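Search this wiki Go All pages Random page

Household chore robots

A household chore robot is a machine meant to do the jobs you'd otherwise do yourself at home: dishes, laundry, picking up, wiping down. I keep up this entry (and the one on shop-floor robots), and the question I get more than any other is whether they can do it yet. My short answer is "a few bits of it, slowly, on a good day." 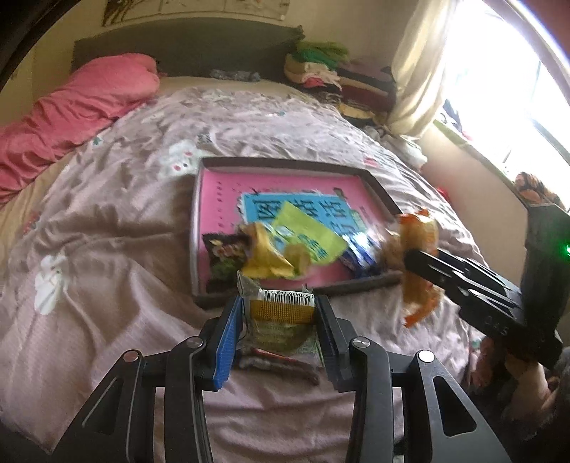 The longer answer depends a lot on which chore you mean. Floors are pretty much solved, and have been for years. A floor is flat, it stays where it is, and if the machine misses a patch it can go back tomorrow. Everything above the floor is where the trouble starts!

Picking up

Tidying sounds like the easy one, and I thought so too until I tried to write this section. Snack packages and wrappers are a good case. A full package has some body to it, so two fingers can squeeze it and lift. An empty wrapper folds up, slides, clings to its neighbor and changes shape the moment you touch it. Clear film is worse again, as cameras have a hard time telling where it stops and the thing behind it begins. Put all that on a soft bed instead of a table and the surface gives way when you push down on it.

Then there's the deciding. Is that wrapper trash, or is there half a snack left in it? Should it go on the tray or in the bin? People settle this without thinking, and a machine has to have learned it from somewhere. A lot of current work has a person do the chore by hand with a gripper like the one the robot will have, many times over, and the robot learns from the recordings. Glória Azevedo, who used to edit this page with me, called it "teaching by tidying," and I've never found a better name.

Laundry and bedding

Folding gets the most attention and I'm a bit grumpy about that. A towel laid flat is fine. A duvet in a heap is another matter, and I haven't yet seen a machine change a duvet cover (if you have, please write to me, I mean it). The Varimo folding arm I watched in December took six minutes over a T-shirt, and somebody had to hand it the shirt.

Dishes

Loading a rack with plates is close. Cups with handles, less so. Firdevs Canpolat wrote up the Jokatia kitchen trial and found that the robot got through the plates nicely and then stopped dead at a wet sponge. Of 3,119 attempts in her log, the ones with soft things were where most of the failures sat.

Shop floors

Factories have it easier, to my mind. At the Güler plant in Skendovton two arms pack boxes all day, and the boxes are all the same size and turn up in the same place. Gaetano Caruso, who showed me round, said his worst days are when a supplier changes the tape. Your bedroom changes the tape every morning.

See also: Grippers; Robot vacuums; Soft objects

Contact the editors | Copyright the page authors | Last edited 4/11/24 | Back to top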